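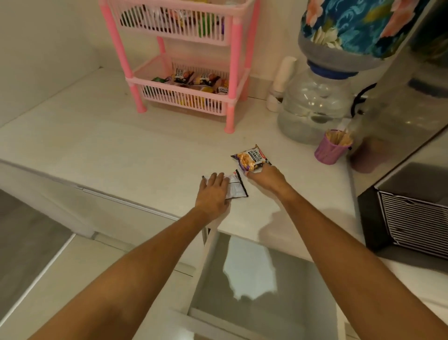
Salted peanuts, in hand. The kitchen counter, mid-sort.

SNACK RACK: A PROGRESS REPORT

Regular readers will remember that in February we announced a new era for the second-floor kitchen, in which anyone wanting a biscuit would be able to find one. The era lasted two weeks. By the end of it the pink rack held a layer of rice crackers that had gone in on top of another layer of rice crackers, and a packet of Dzene sesame bites old enough to have opinions.

So Ffion Ifans has drawn up rules. They are taped inside the cupboard door, they run to 20 lines, and I have been asked to boil them down.

Big and awkward things go in the upper basket. Small packets go in the lower one, in a row, standing up, labels facing out. Flatten a packet gently with your palm before you file it, so that it stops leaning on its neighbour. Gently, please. The Ziltine crisps did not survive the last person who was thorough.

Peanuts live downstairs, with the other black-label packets. Anybody with an allergy should be able to see them from the doorway, and those of us without one would like to be able to see them too.

The wooden sticks stay in the lilac cup by the water. They are not to be used for getting the last raisin out of a Prostine bar wrapper and then put back. We know this has happened.

The water dispenser keeps its flowery cover, which Gwawr Gape sewed from a pair of Hondis curtains and which has had more compliments this year than the rest of the office put together.

The snack tin now stands at £6.81, or 681 pence as Ffion prefers to report it, on the grounds that it sounds more. Please pay for what you eat. If you have eaten it already, please pay anyway.

Next sort-out is 11/13/20, after lunch. Bring nothing that melts.

COMMENTS (3)

Gwawr Gape
They were pillowcases. Otherwise accurate.

thirdshelf
Can we have the wasabi peas back? Asking for the whole of Accounts.

Ffion Ifans
Line 14. No.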